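Thursday, August 16, 2018

Bench notes, ginger bug and soda trials, back room at Gallegos. Writing this up while the kettle cools because last time I left it overnight and couldn't read half my own scribbles.

Started batch 12 this morning. Same base as 11 but with less sugar at the front and the Grurnik ginger instead of the supermarket stuff (thinner skin, way more bite, and it makes the whole room smell like a cough drop). I grated it skin on, with the coarse side of the grater, and into the jar it went.
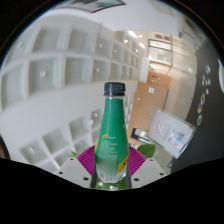
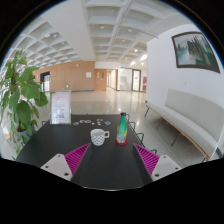
Green bottle in both, the mug only in the second.

So how long should the bug sit before it goes into the wort? Until it foams within a few hours of a feeding, and in this room that has meant 4 days in summer and more than a week back in February. I keep wanting to go by the calendar and I keep getting burned for it. Batch 9 went in on schedule with a sleepy bug and we got sweet ginger water that never did a thing. Go by the foam, go by the smell (sharp, a bit bready), and if it smells like nail polish, feed it again and wait another day.

Recipe as brewed, so I don't have to dig for it:

Water, filtered, 4 liters
White sugar, 299 grams (I was aiming for 300, the scale said 299, I left it alone)
Fresh ginger, grated, 100 grams
Juice of two lemons, strained
Bug, strained, one small ladle

Simmered the ginger and sugar in half the water with the lid on, then killed the heat and let it steep. Topped up with the rest of the water cold to bring the temperature down faster. Lemon goes in once you can hold a hand comfortably against the side of the pot. Bug goes in last! Seung-woo pitched it warm in batch 8 and we both know how that ended, and I'm only bringing it up again so it's in two notebooks instead of one.

Tasted it before pitching. Hotter than 11, nice and clean up front, with a slightly soapy thing at the very end that I don't love. Could be the ginger skin. Could be the lemon, I was pretty lazy about the pith. I'd like to run a peeled one next to an unpeeled one, same everything else, and stop guessing.

Caps. We need to talk about caps again. The Droltus ones seal fine the first time and then get worse with every reuse, and I think that explains the flat ones from batch 10 better than anything to do with the yeast. I filled a few with plain water, screwed them down and laid them on their sides on paper towel over lunch. Two of the old caps had left a wet ring. The new ones were bone dry. So old caps are going in the tub marked STILL ONLY and please don't put them back with the others, Seung-woo, I mean it with love.

Pressure. Still doing the one plastic tester per batch, squeeze it morning and evening, and when it's hard as a rock everything goes in the fridge. It feels a little silly next to the gauge Keslow keeps trying to sell us, but the gauge costs more than all our ginger for the year and my thumb is free. One thing I want to write down properly this time is when the tester goes from "gives a bit" to "doesn't give," because with batch 11 I noticed soft at breakfast and hard by dinner and have no idea what happened between. Midday squeeze from now on.

Room temperature is a mess. The window side of the bench runs warmer than the shelf, enough to feel with the back of your hand, and I've been putting bottles wherever there was a gap. No wonder the same batch comes out lively in one bottle and sleepy in the next. All of 12 is going on the lower shelf together, tester included.

Sugar question I haven't sorted out: Seung-woo Kang's note in the margin of batch 11 says the brown sugar version "tastes like a gingerbread man fell in a pond," which, fine, but I liked it. The color was gorgeous and it had a rounder middle. Maybe a blend, mostly white with a couple of spoons of dark? I'd put that one behind the peeled/unpeeled test.

To do:
Feed the bug tonight, equal ginger and sugar, stir hard
Midday squeeze on the tester, write down the time
Buy lemons, the thin-skinned ones if they have them
New caps, and ask whether they do the taller liner
Wash the big funnel, it's still sticky from last week

Bug was fed at closing and already had a few bubbles climbing the glass when I put the cloth back on. Lid on the wort, everything on the lower shelf, light off.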